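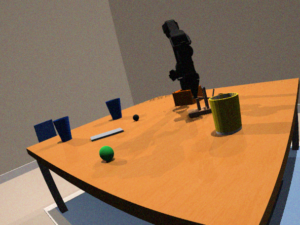
Used Three-Row Walkaround: The 30-Minute Checklist, With Comments

We use cookies to remember your preferences and to measure traffic. Accept | Manage settings

Vehicle: Haugen Skuvitz, seven-seat, all-wheel drive, one previous owner according to the ad and three according to the paperwork
Seller: Curkau Auto, Lurkovport
Inspected by: Jhair Cárdenas
When: Saturday, 9 a.m., engine cold (I asked them not to warm it up, and they only warmed it up a little)

Print the items, ignore the comments, or do it the other way if you're not buying a car and only came for the misery. Marks are OK, WATCH or FAIL. A FAIL means fix it before anybody drives home in it. A WATCH means knock something off the price and then forget about it until winter.

PAPERWORK

1. VIN on dash matches VIN on door jamb and title. OK
Comment: All the same. A low bar, cleared.

2. Open recalls checked by VIN. WATCH
Comment: One open, for a tailgate strut. The salesman called it "more of a suggestion." Recall work is free at the dealer, so get the appointment in writing before you sign.

3. Service records. WATCH
Comment: Regular oil changes up to a point, then a long silence, then a receipt for floor mats.

OUTSIDE

4. Panel gaps and paint match. WATCH
Comment: Front right fender is a slightly different silver from its neighbors. Repainted, and decently. Ask what it hit. I was told a shopping cart, which must have been going some.

5. Glass and wipers. OK
Comment: Small chip low on the passenger side, out of the driver's view. Wipers new enough to still have the sticker.

6. All exterior lights, including reverse and plate. FAIL
Comment: Left brake light out. You need a second person for this one, or a shiny wall to back up to. Check the third brake light up in the spoiler too. People skip it.

7. Doors, hood and tailgate open, close and latch. FAIL
Comment: See item 2. The tailgate goes up willingly and comes down when it feels like it. I held it with my shoulder while I looked at the cargo floor and do not recommend this as a method.

TIRES AND BRAKES

8. Tread depth across the full width of all four. FAIL
Comment: Fronts worn on the inside edge down to the bars. From outside they look lovely. Turn the wheel to full lock and feel the inner shoulder with your hand. Budget for an alignment as well, or you'll be buying the next pair just as soon.

9. Tires match, and date codes are sensible. WATCH
Comment: Four tires, three brands. On an all-wheel-drive car this matters more than it does on your cousin's pickup, as mismatched sizes or wear can work the driveline hard. Check the owner's manual for how much difference it will put up with.

10. Spare, jack and wheel wrench present. WATCH
Comment: Spare, yes. Jack, yes. Wrench, no. A very nice setup for looking at a flat.

11. Pads and rotors, as far as you can see through the wheels. OK
Comment: Plenty of pad. Light rust on the rotors from sitting, gone after the first few stops.

12. Parking brake holds on a slope. OK
Comment: Held on the ramp beside the wash bay. The salesman stood uphill of the car, I noticed.

CABIN

13. Every seat belt pulls out, locks on a sharp tug, and goes back in. FAIL
Comment: All seven, please, including the two in the third row that nobody wants to climb back to. The left rear one pulled out and stayed out. Could be crumbs, could be the retractor. Either way it's a belt that doesn't work, and I wouldn't carry a person in that seat.

14. Child seat anchors reachable and undamaged. OK
Comment: Reachable after I removed a fossilized fruit snack.

15. Warning lights come on with the ignition and go off with the engine running. OK
Comment: Watch the airbag light in particular. If it never comes on at all, be suspicious.

16. Heater, A/C, defrost front and rear. OK
Comment: Rear vents make a noise like a playing card in bicycle spokes. Air comes out.

17. Third row folds and locks upright. WATCH
Comment: Folds with one hand as advertised. Locking it back up takes two hands and a knee. Tug it after it clicks.

ROAD TEST

18. Cold start. WATCH
Comment: Started at once, but see above about "cold." If you can come back another morning, do.

19. Tracks straight, brakes straight. WATCH
Comment: Drifts right on a flat road. Fits with item 8. Brakes pull up square.

20. Gearbox shifts cleanly, hot and cold. OK
Comment: Smooth. My favorite part of the whole car, and I did tell it so.

21. Fresh drips after the drive. OK
Comment: Clean cardboard under the engine for the length of a bad coffee. One spot of clear water from the A/C drain, as you'd expect.

COSTS

Front tires fitted: $412
Alignment: $140
Brake light bulb: $13
Seat belt: waiting on a quote
Wheel wrench: I have three in the garage and would be glad to lose one

RESULT: Four FAILs. Do not drive away until items 6, 7, 8 and 13 are done and looked at again. Curkau has agreed to the bulb and the strut, is "looking into" the belt, and went rather quiet on the tires. Reinspection once they call.

J. Cárdenas

Related
- Reading a Tire Date Code Without Lying in a Puddle
- Haugen Skuvitz Long-Term: The Third Row and Who Ends Up in It
- What a Repainted Fender Can Tell You
- Private Seller or Dealer Lot: Two Saturdays Compared
- Winter Wiper Blades, Ranked by Squeak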